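Setting up the kitchen cell again, and what I do every time now

I promised Doğukan that I would write down how I set up our simulated kitchen, because he will look after it while I am away in November.
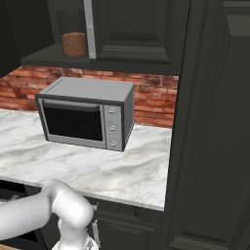 The cell is called Plendon. It has an arm, a counter and a toaster oven, and the job for the arm is to open the oven door and turn the knobs. For the first months I believed a simulated cell needs no maintenance. There is no grease and no cable that gets tired. But things drift in it too, only the reason is always a person who changed a file, and very often this person was me.

So I start with the base of the arm. Please read its position from the settings file and compare it with the number in our notebook. Do not judge it by eye. In spring Barış moved the base a little to try a longer reach, he forgot to put it back, and we lost two days looking for a mistake in the controller which was not there.

After this I check the joint limits, and then the oven. The door hinge has its own friction value, and so does each knob. If the hinge friction is too low, the door falls open at the smallest touch and all your results look wonderful. If it is too high, the fingers slide off the handle. Our value came from Kevser, who spent an afternoon in her own kitchen pulling her oven door with a luggage scale. It is not very scientific, but I trust it more than the default.

The collision shape of the handle is the part I repaired most often. The handle you look at and the handle the fingers can touch are separate shapes, and when somebody exports the oven model again, the second one can become one solid block with the door. Then the fingers cannot get behind it. Turn on the collision view and look at the gap from the side before you run anything.

When all this is fine, I run 3 short trials with the arm only, no contact with anything, and I watch them from beginning to end. Then I start the long run of 1000 episodes and go for a coffee. Last time it stopped at 700 because the disk was full of saved pictures, so please empty the old folder first – I write this for myself as well.

One more thing, Doğukan. The random counter textures are turned off at the moment. Ekrem wants them back on for his tests, but ask him which list he means, the old one has a wood texture that loads completely black and I did not have time to fix it.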